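Speaker notes – storage talk, Plotham, Nov 24, 2021

**Opening (don't rush it!)**

Hi everyone, thanks for coming. I'm going to talk for a while about shelves, and mostly about yellow ones. When we redid the stock area at Fenia I wanted gray, like every other stock area I've ever worked in, and I got outvoted. I've come around – you can find a dark thing on a yellow shelf from right across the room.

**The shoe inserts**

Most of what we keep is small, dark and soft. Foam inserts, the slipper-shaped kind, black or a sort of dark teal blue. On a gray shelf they vanish.

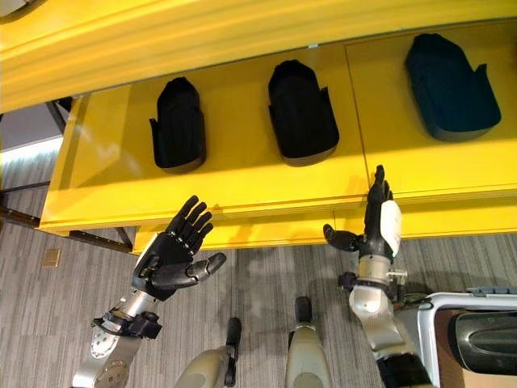

So my first rule is toes to the back, heels to the front edge. You reach in, you pick up by the heel end, you're done. My second rule is to leave a gap between them, even when you're short on space (and we're always short on space). Before the change we had 3,144 inserts in deep bins, and pulling one size meant digging through the rest.

*Pause – ask who still uses deep bins. Wait for hands.*

**Small to large**

We go left to right, smallest first. I know, it sounds too simple to put in a talk! But we had 2 systems running side by side until May, one by size and one by color, and people put things back wherever they felt like it.

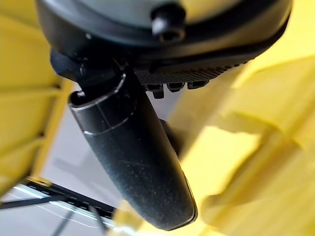
The Kadunberg site stuck with color a bit longer, and when they did their recount they found 361 inserts on the wrong shelf. They sort by size now too.

**Keeping it clean**

Glossy yellow shows dust, and I'm fine with that. Soft cloth, a little dish soap, wipe along the ridges and get into the front edge. Watch the seams where panels meet, crumbs of foam love to sit in there.
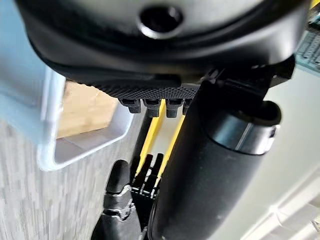
Tilahun, our other site, does the wipe-down at closing and we do ours first thing. Either works – pick one and write it on the wall.

*If there's time, tell the label printer story. Otherwise go straight to questions and pass the sample inserts around.*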